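Notebook, grasp planner, September. Started 14:00

Goal for this afternoon: find out why the planner reports a good grasp and then the checker refuses it. Jomar saw this first in his batch, and I could repeat it on my machine with the same seed. I write down everything, also the things which did not help, so that he can continue when I am away.

Setup is the Plostar room scene, the one with the long table and the door. One arm, one block. I did not change friction or the mass of the block. Planner branch is Baluyot, checker is the version Milagros merged before the Kastville visit. I turned off the random textures, they only make the runs slower.

First I ran 30 starts with fixed block pose and different arm seeds. The checker refused 14 of them. In all the refused ones the message is the same, "contact normal outside cone, finger 2". So it is always one finger, and it is always the same one. This smells like a frame problem and less like a planning problem.

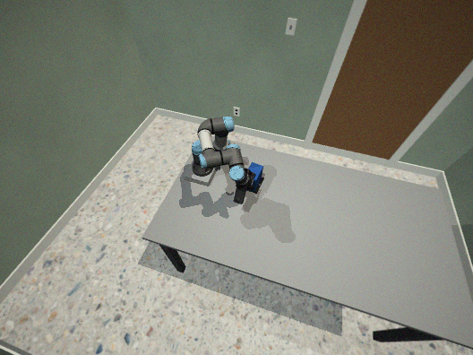 I compared the finger transform in the planner with the one in the simulator. At zero joint angles they agree to the last digit. When the gripper is opened they start to go apart, and the difference grows with the opening. The planner reads the joint limits from the old description file, where the second finger is a mimic joint with multiplier 1. In the new file the sign is inside the axis, and the multiplier stays positive. Our loader applies the sign two times in some cases. I need to look at which cases.

Note to Jomar: please don't fix this in the scene file. I tried that in the morning and it breaks the replay of old logs.

15:20. Added a test that only opens and closes the gripper and compares both finger tips at each step. It fails at step 2. Good, now I have something small to work with.

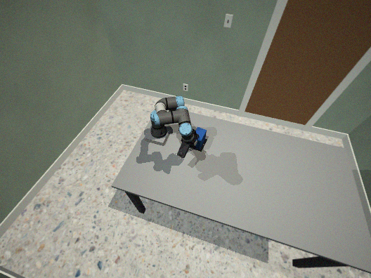

The loader caches the joint axis by name, and the key does not include the name of the robot model. If Pleren tools load the old model first in the same process, the new one gets the old axis. This also explains why Milagros could not see the error, she starts a fresh process for every run. For debugging I keep the overview camera as it is, with the block directly to the right of the light blue wrist cap, but from this side the gripper hides the lower part of the block, so I would not judge any contact from it. The contact log is the only thing I trust for that. I changed the key to model name plus joint name and the small test passes now.

Then I repeated the same 30 starts. The checker refused 2. Both have a different message, a timeout in the inverse kinematics, and I think they are a separate matter. I saved the seeds in the issue.

Wrist camera view is next. The segmentation mask is used for the pose correction, so I want to know how much of the block it keeps when the fingers are near.

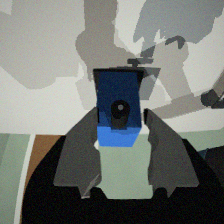 The mask overlap against ground truth was 92 percent on the best run. The worst ones lose pixels along the finger boundary, and the correction step then pulls the pose to one side. I did not touch the threshold today. Milagros has a version which takes the finger geometry from the kinematic model and removes it before the fit, and with the axis error gone this should be more useful than before.

Open points:
Clear the cache when a model is unloaded, now it only grows.
Run the two timeout seeds with the longer limit.
Ask Milagros if her branch reads the same description file.
Jomar to repeat the batch on the shared machine, same seeds, up to 30 starts is enough.

16:50. Pushed the key change and the test. The longer replay is still running, I will write the result under this entry tomorrow.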